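Sorting out the cutlery drawer

By Ok-hee Myung
14/03/2026
4 min read

The second drawer down in my kitchen has been a mess since we moved in last July. It is a wide drawer with no divider, and whoever lived here before must have had some kind of insert, judging by the marks on the bottom. They took it with them. I tipped everything in on moving day and left it like that for the better part of a year.

What finally got me going was looking for a teaspoon and coming up with a cake fork, a corn holder and the lid of a jar we no longer own. I emptied the whole drawer onto the bench and wiped it out with warm water and a bit of vinegar. Then I measured it. The usable width at the front is 361 mm, which rules out most of the expanding bamboo trays, as they start a little wider than that or leave an annoying strip down one side.

I looked at a Sarkel tray first. It was nicely made but the long section at the front was too short for our chopsticks, which have to lie on the diagonal and then catch when you close the drawer. The Silen one had good long sections and was 13 mm too tall. I had it home for a weekend and took it back.

My neighbour Natanael Nogueira suggested skipping trays altogether and using small open baskets. He has done his whole kitchen that way, including the spices, and he says the good thing is that you can lift one out, carry it to the table and put it back when you've washed up. I was doubtful. Baskets with sloping sides waste space at the bottom, and I don't love the look of them. But they are cheap, and you can shuffle them until the layout suits you.

My rules for what goes together are fairly simple. Forks and knives share, as they always come out at the same time. Chopsticks get their own, all facing the same way. Spoons get the third, with the wooden ones on top so they don't get scratched by the metal. Anything that doesn't fit one of those goes in the jar by the stove or in the box for the op shop.
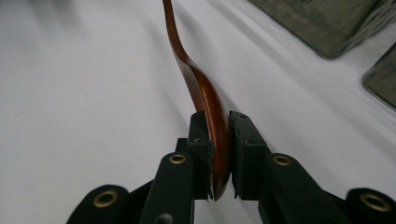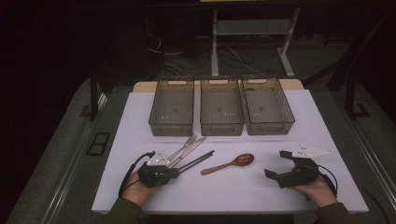 Wooden spoons needed a bit more thought than the rest. I had kept far too many, and most were grey and furry from the dishwasher. I threw out the split ones, sanded two that were worth saving and gave them a rub with food-grade mineral oil. A glossy spoon like the one lying in front of the three baskets shouldn't need any of that – with a shiny finish I'd just wash it by hand, dry it straight away and keep it out of hot pans. Mine all get a day on the rack before they go back in the drawer.

The baskets have been in for a few weeks now. They slide a little when the drawer is pulled hard, so I have cut a piece of non-slip liner to go underneath. I still have to find somewhere for the potato masher, which is too tall for the drawer however I lay it down.

We use cookies to improve your experience on this site. By continuing to browse you agree to our use of cookies.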